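Friday, Clunddale

Up at six to finish the winter newsletter for the Czech and Slovak circle. Vratislav Doležal had sent his piece on the Brunbridge supper overnight, 2817 words when I'd asked for 300. Good stuff about the dumplings and the borrowed accordion, but it can't all go in. I got it down to a page and a half and rang him before lunch. He took it well enough, and wants the verse of the song kept.

The members' list stands at 131, six of them new since the summer. Four want paper copies and the others are happy with email. Darnent have put their printing price up again, so I've asked Sandamali Miah to find out what the shop in Brunbridge would charge for the same job, stapled, with a colour cover.

Still missing:

- the choir dates
- the obituary for Mrs Fakir's father (she'll post it)
- a recipe, any recipe

Walked to the post office at three with the last of the calendars. Cold, and the river is high by the footbridge. Soup for supper.

The Dell tower has its side panel off and the hard drive caddy is easy to see.
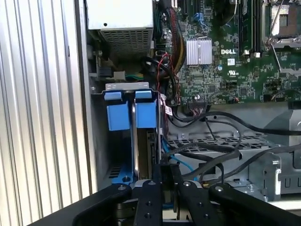

## Saturday

Choir dates came first thing. They clash with the language class, so I'll have to ring them both.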